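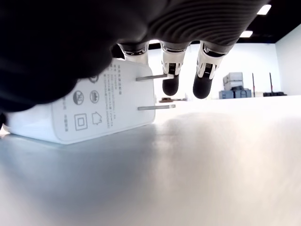

The Long Lunch in Prosser

My family has always believed that a meal should outlast the daylight, and in Prosser, every September, I found a whole town that agrees with us!
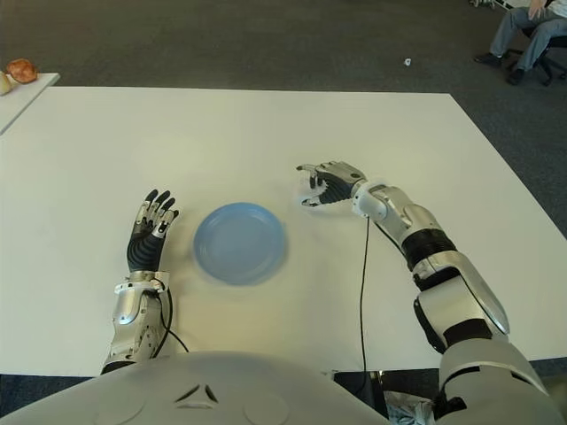 A light blue plate on a white table.

Supper at Fidine starts with soup and wanders on from there (bring a sweater, the evenings turn cool), and I stayed 3 hours without once 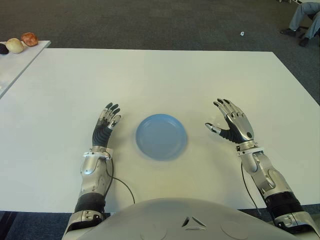

looking at my watch. The bread alone kept me happy, and then came the plums,
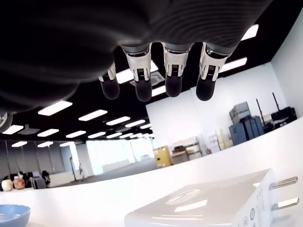
stewed slowly with a little honey, the way my grandmother made them.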